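Tirnari Rooms: Padded Furniture and Lighting Records
README, second release

Posted in December by Vibeke Brynjólfsdóttir
22 shares | 4 comments

Tirnari Rooms is a set of written records on the padded furniture in shared workrooms, together with the walls, partitions and lights near it. We started it to settle a practical question at Skitoritz, where I look after furnishings: which coverings hold up in rooms that people use all day, and which ones start to look tired long before they need replacing. It grew a bit from there.

The release has 406 records from 17 rooms. A record is one piece of furniture at one visit. If a piece was looked at twice, it has two records with the same piece ID. There are also 896 free-text notes, kept in their own file, and a record can have several notes or none.

What's in the folder

records.csv – one row per piece per visit
notes.csv – the free-text notes, joined on record_id
rooms.csv – one row per room, with wall finish, partitions and lighting
terms.txt – the word list we used for coverings and wear
README.txt – this file

All files are UTF-8 with commas as separators. Notes are quoted because people put commas in them. Line breaks inside notes were replaced with a single space.

Fields in records.csv

record_id: text, unique
piece_id: text, stays the same between visits
room_id: text, matches rooms.csv
visit: "first" or "second"
kind: chair, bench, sofa, stool, headrest, loose cushion, padded panel, other
covering: woven, knit, smooth, leather-like, mixed, unknown
main_color: plain color word, with "light" or "dark" in front if needed
finish: matte, slightly glossy, glossy
seam_color: same as covering, lighter, darker, none visible
creasing: 0 to 3
fading: 0 to 3
damage: none, scuff, split, stain, missing fastener
near_light: yes or no
checked_by: initials

The "leather-like" value needs a word. We didn't have labels for most of the pieces and nobody was going to cut a corner off to find out, so anything that has the look and crease pattern of leather goes in there, real or otherwise. Please don't report it as leather. If you know the supplier of a piece you can fill in the real material on your own copy.

"Slightly glossy" was added for the second release. In the first one we only had matte and glossy, and dark coverings were landing in either one depending on who was holding the form. Ayman Mansour went back over the dark pieces from the first visit and recoded them from his own notes. Where his notes didn't say, the old value was left alone.

How creasing is scored

0 is flat, no lines except the ones sewn in.
1 is soft wrinkles that follow the shape of the padding.
2 is set creases, visible when the piece has been empty for a while.
3 is creases with the surface starting to crack or lift.

The line between 1 and 2 causes the most arguments. A piece that somebody has just stood up from looks worse than it is. Our rule was to wait ten minutes before scoring. This was followed in most rooms and skipped in busy ones, and the column doesn't say which. I would treat 1 and 2 as one group for anything serious.

Vertical creases on upright padding are scored the same way as creases on a seat. Siham Qaisi thought they should be separate, and I think she was probably right, but by then two-thirds of the forms were in. Her separate counts are in the notes under the tag "upright".

Fields in rooms.csv

room_id, wall_main, wall_second, ceiling, partition, tube_lights, windows, people_usual, floor

Wall colors are split into a main and a second color because many of the rooms have a light wall with darker panels on one side. That matters more than I expected. Dark panels next to a fluorescent tube change how a covering looks to the person filling in the form, and the same gray cushion was put down as "dark gray" in one room and "gray" in another after it was moved. We kept both values.

"Partition" is glass, solid, half-height, curtain or none. Khalil Hourani filled in this column on his own in one afternoon, so it is at least consistent. Glass with no visible frame was easy to miss, and two rooms marked "none" should be checked by anyone who has access.

"Tube_lights" is yes or no. We dropped the count of tubes after the first release. "Ceiling" is just the color. Bright white ceilings are the most common and they throw a lot of light onto the tops of tall pieces, so fading there may be scored high.

"People_usual" is few, several or many at mid-morning. It is a rough guide to how hard the furniture gets used. The rooms were in use at every visit. We worked around people and asked before measuring anything they were sitting on.

How the records were made

Each room was visited on a Wednesday, which was the day the room lists were most reliable. Two people went together. One looked at the furniture and called out values, the other wrote them down, and they swapped at the halfway point. Forms were typed up the same evening. Omar Khalaf checked the typed rows against the paper and kept the paper.

Pieces were found by going clockwise from the door. Anything padded counted if it was bigger than a dinner plate. Coats, bags and folded fabric left on the furniture were not moved and were not recorded, except as "part covered" in the notes. Where a piece was part covered, only the visible padding was scored.

The Pakum rooms were visited first and their forms used an older word list. Those values have been mapped to the current one. The mapping is at the bottom of terms.txt if you want to undo it.

Known problems

– "Main_color" has beige, pale beige and light beige. These should be one value. I left them because the notes refer to them.
– "Missing fastener" was sometimes used for an empty screw hole that was probably never meant to hold anything. If a piece has a visible hole and no other damage, read the note before counting it.
– Chairs that roll were sometimes recorded in the wrong room on the second visit. Piece IDs are written on small stickers, and stickers come off.
– Padded panels and headrests were mixed up in three of the Saliba rooms. The kind column there is not to be trusted. Covering and color are fine.
– Fading was scored by eye. Red and yellow fabrics were scored harder than gray ones by everybody, which shows up clearly if you sort by color.
– There is no purchase date for any piece. Please stop asking, we don't have them.

What it can be used for

Comparing coverings within one room is the safest use. Comparing between rooms is possible if you bring in the wall and lighting columns. We used it ourselves to choose a replacement covering for the long benches, and it was enough for that.

It is not suited to working out how long a covering lasts. Two visits is too few, and we don't know how old anything was at the start.

People

No names of room users were collected. Notes that mentioned someone by name or job were edited before release, and the original wording was not kept. If you work in one of the rooms and find a note that you think points to you, write to me and I'll take it out of the next version.

Changes since the first release

Added "slightly glossy" to finish. Added seam_color. Split wall color into two columns. Removed tube count. Fixed 9 rows where visit was blank. Renamed "couch" to "sofa" throughout, including in the notes, so a few sentences read oddly.

Use and credit

Free to use and pass on for any purpose, with credit to Tirnari Rooms. If you correct something, send the corrected rows with the record_id left in place and we'll merge them.

Corrections go to Omar Khalaf. Questions about the word list go to Siham Qaisi. Anything else can come to me.

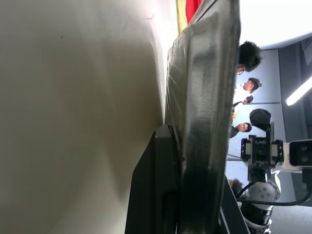 Dark gray padding with a lighter seam, in a room with people, a pale wall and darker panels.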